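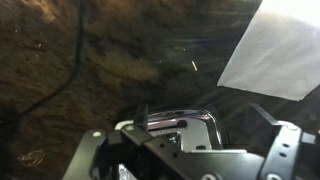

Why do we sand a tabletop before we put any finish on it?

Finish follows whatever is underneath, so every ridge, scratch and old drip will show through the new coat and usually look worse than it did bare.

## Handout 3: Getting a surface ready

Welcome back, everybody! I know the oil and the wax are what most of you signed up for, and we'll get to them in August, I promise, but I'd like us to spend one good long session on preparation first. Please read this before you come, and bring your practice board along with you.

**Grain direction.** Run your palm lightly along the board one way, then the other. On many boards one way feels a bit smoother (a little like petting a cat), and that's a helpful clue when you come to plane it. When sanding by hand, go with the grain, end to end, in long easy strokes. Scratches that run across the grain are the ones that jump out at you once the stain goes on, and stain is not kind to them.

**Grits.** Start at 80 if the board is rough, move to 120, then 150, and stop at 200 or the nearest paper you can find (the store will most likely have 220, and that's fine). Try not to skip a step. I skipped one on my very first bench and looked at those swirls over breakfast for years.

**Dust.** Vacuum, then wipe with a barely damp cloth. Let the board dry, feel for raised fibers, and give it a light pass with your last paper - five or six strokes, no more. Wear your mask the whole time, please, even for the little jobs.

**Old finish.** If your piece was painted a long time ago, don't sand it until you've tested for lead. Come and talk to me first.

### For next time

- Sand one face of your board through all the grits and leave the other face alone, so we can stain both and compare
- Read the pages on open and closed grain, up to the section on oak
- Write down any questions, however small they seem

We meet in room 404 as usual, and I'll have the door open early if you want a bench by the window.

Abhishek Grewal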